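June 23, 2026
By a second-year student, Westilness College

My term project: getting renters to speak at city council

So my project for Community Advocacy was supposed to be about voter registration, and then I went to one tenant meeting in Zosedau and changed my topic on the bus home (sorry to my advisor!). The renters there had plenty to say about late repairs and surprise fees, but most had never spoken at a public hearing and didn't know they were allowed to.

I put together a short evening workshop on how to sign up, how to fit your story into the time you get, and what to do when your voice shakes. Flyers went to 359 apartments in the Carretero buildings, and 36 people signed up, which made me way happier than it probably should have.
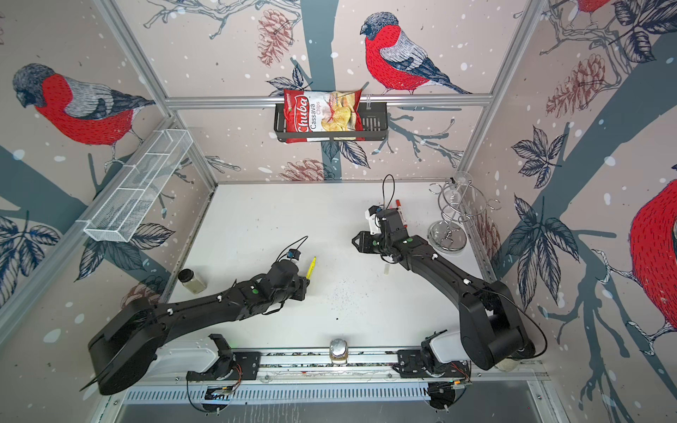 The part I got wrong was the script. I wrote a fill-in-the-blank speech and people hated it – they sounded like me reading a term paper. By the second session I'd dropped it and we just practiced in pairs, telling each other what happened and what we wanted the council to do. Much better! I also should have lined up an interpreter from the start.

The Dronditz hearing on repair deadlines is in July, and I'm still helping people with their sign-up forms until then.

76 shares | 2 comments

maplerenter: I was in the second group. Pairs was scary but good.

tz_91: Can you post the sign-up steps? My sister's building needs this.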